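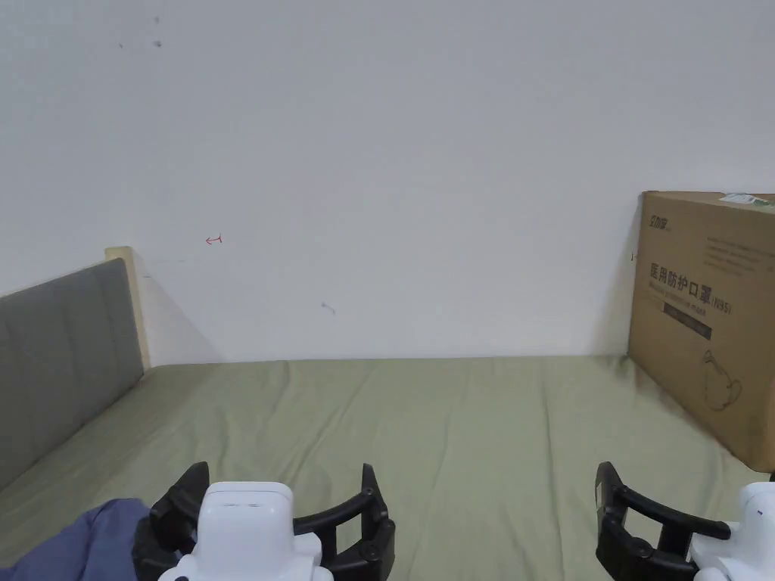

Green sheet, blue cloth, box against the wall.

The Spare Room on Jolevstead Lane

May 10, 2018

By the second week I had stopped saying good morning to the grippers, though I still thought it, and I suppose if you pick up the same pair of hands every day before you have finished your coffee you are bound to feel some way about them. They were white with black fingers, and they squeezed when I squeezed. I wore the camera on a band around my head, which flattened my hair in a line my daughter said made me look like I had just taken off a hat at church.

The work was for a firm called Illar, over in Zesthorpe, and what they wanted from me was folding. They were building up a big pile of examples for something they called Medve, and Medve was going to learn bedrooms. Other people had been given kitchens. There was a man, I was told, who did nothing but shoes. I got bedrooms on account of having one to spare, the one at the back with the gray headboard and the good light until lunch, and when the young woman came out to look at it she stood in the doorway and said it was perfect, and I was so pleased that I gave her half a coffee cake to take back on the train.

She spent that whole afternoon teaching me. You started with the jaws open, over the bed, and you held still for a breath so the recording had a clean beginning. Then you did the job, whatever the sheet of paper said, and you went back to where you started and held still again. If you dropped something, you picked it up and carried on. I asked her whether I ought to throw those ones out, the ones with the drops in them, and she said no, no, please keep them, a person picking a thing up again was worth a great deal to them. I have thought about that more often than she probably meant me to.

So I folded the blue cloth. I folded it in halves and in thirds, and I folded it starting from the left and starting from the right. Then I would bunch it up again and leave it somewhere new on the green sheet, because if it was always in the same spot Medve would only learn the spot. Bunching turned out to be the hard part, if you can believe it! You would think anybody could make a mess. But my hands had been tidy for so many years that my messes all came out alike, a sort of polite little heap, and I got a note back from Zesthorpe about it, very kindly put, asking for more variety in the starting positions.

I told my daughter about the note on the telephone and she laughed until she had to put the phone down. When she picked it up again she said she would come on her next day off and make some messes for me, since she had never had any trouble in that line.

She did come, too, straight from the hospital and still in her work shoes, with a bag of oranges and a big cardboard box that had once held masks, Chinese writing across the front and N95 after it. She was using it to carry some things of her father's that had been in her hall closet since the move. We took the things out and put them on the kitchen table and did not look at them very hard. Then the box was empty, and I stood it up on the bed against the wall, meaning to take it down to the recycling, and she said, "Leave it. Let the robot see a box."

I said it wasn't on the sheet of paper.

"Mom," she said. "When have you ever had a bed with nothing on it?"

Well, she was right, and I wrote to the young woman at Illar to ask, and the answer came back before we had finished the oranges. Yes to the box. Yes to anything, more or less, that would be in a real room on a real day. After that I left things where they were. I had been about to scrub the little red marks off the wall, and I let those be as well.

My daughter sat on the floor by the door, where the camera wouldn't catch her, and between one try and the next she would reach up and toss the blue cloth back on the bed. She had a real gift for it. It landed twisted, it landed in a rope, once it landed half over the top of the headboard and hung there, and it took me two tries to get it down because the fingers kept closing on air. I said a word I do not usually say. Luckily they didn't take the sound.

The counter on the little screen said 289 when we started and 337 when we stopped, and in all that time I don't believe either of us had said more than a few sentences. It was the longest we had been in a room together since the winter. Every so often I would hold still for my breath at the end, with the jaws open over the green sheet, and I could hear her breathing too, and I noticed that she was holding still along with me, though she had no reason to.

Somewhere in there she asked what I thought it made of us. Medve, she meant. Whether it would know there had been somebody on the floor.

I said I didn't think it would. I said I thought it would see a cloth that came down differently every time, and my two hands going after it. The young woman had told me that it didn't see a room the way we do, that it was mostly working out what the hands would do next, and I tried to explain this and made a poor job of it.

"But it might get good at it," my daughter said. "At picking up after me."

"It would be a help to have some company in that," I said, and she threw an orange peel at me, and it landed on the bed, and I had to go and get it with the grippers because I was still recording. That one I sent in as well. I put a line in the notes to say what it was.

She stayed to supper. She is seventy miles off now, seventy-three if you go by the bridge, and she had an early shift, so I packed her the rest of the chicken and walked her out to the car. She asked how long the folding would last and I said until August, and then they might want drawers. She said she was better at drawers than I could possibly imagine, having never once in her life closed one.

When I came back in I went to turn off the light in the spare room. The box was still up against the wall. I had every intention of carrying it down, and I got as far as taking hold of one corner, and then I thought of the next morning's work and let go of it. I bunched the cloth up the way she would have, or as near as I could manage, and put the grippers on to charge.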